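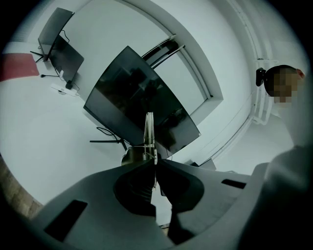

Drosus (restaurant)

Drosus is a small restaurant and wine bar in the old mill quarter of Sekaleck, best known for its lake fish and its long, unhurried Sunday-style lunches, which are served right through the week. It was opened one April by the chef Flurina Reisinger, who had cooked for 4 years at the Egger, a much larger dining room across the river, and who brought a good many of her regulars along with her.

Food and drink

The menu is short and changes with the catch. Smoked trout on rye, perch fried in butter and a generous fish soup – thick with leeks and potatoes, and always served with more bread than anyone needs – are rarely taken off it. The cellar holds almost 100 wines, most of them whites from the Skorneck hillsides, and many can be had by the glass.

Building

The restaurant takes up two floors of a former grain store. Downstairs is the bar, with its original stone floor, while the dining room above seats 43 and looks out over the millrace. A walled courtyard opens in warm weather, and tables there are given out in order of arrival.

See also

Egger (restaurant)
Skorneck wine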